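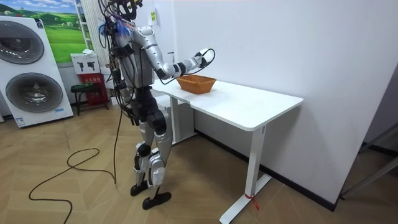 Workshop tips from the Monday robotics club
December
By Hatice Saraç

Most of what a student robot knows about housework it learnt from people who avoid it. After two terms of teaching ours to put things in baskets at the Kerslake, I keep a list of what helps.

Start with a wicker basket. A smooth plastic tub teaches you very little, and wicker has a rim that catches fingers, sleeves and pride in equal measure. Start with it empty, too. Get the hand to stop above the basket 24 times running before you let anyone put a sock in the hand.

Set the desk height once and mark the leg with tape or a scrap of ribbon. If you have a standing desk, somebody will adjust it to suit their back, and you will spend the evening hunting for a bug that is four centimetres tall.

Cables. Walk the whole length before you switch on, from the robot's back to the wall, and look for loops where a foot might go. Hook-and-loop ties are better than zip ties, which have to be cut off by someone holding snips very near the expensive bit. Do the wrist cable last and leave slack in it. With the power off, move the arm by hand to its full reach. If the cable goes tight, so will your budget.

Parquet is kind to flat feet but shows every scuff. A damp cloth gets most marks off. For the rest, a pencil rubber, and then a rug.

Socks should be in balled pairs for the first month. Single socks are for the second year. Tea towels are harder than they look, and fitted sheets we leave to the Murnance team, who have a grant.

Keep a paper log. Lovisa Haugen rules hers into columns for time, what we asked for and what we got, and the last column is much the widest. Ours ran to 40 pages by half term, mostly the word "again".

Allow 90 minutes for a session and stop when it's up. Whatever you change in the last ten will be wrong, and you won't remember changing it.

Batteries for the hand tools go on charge before you put your coat on. Spare fuses are in the Borel tin, under the biscuits.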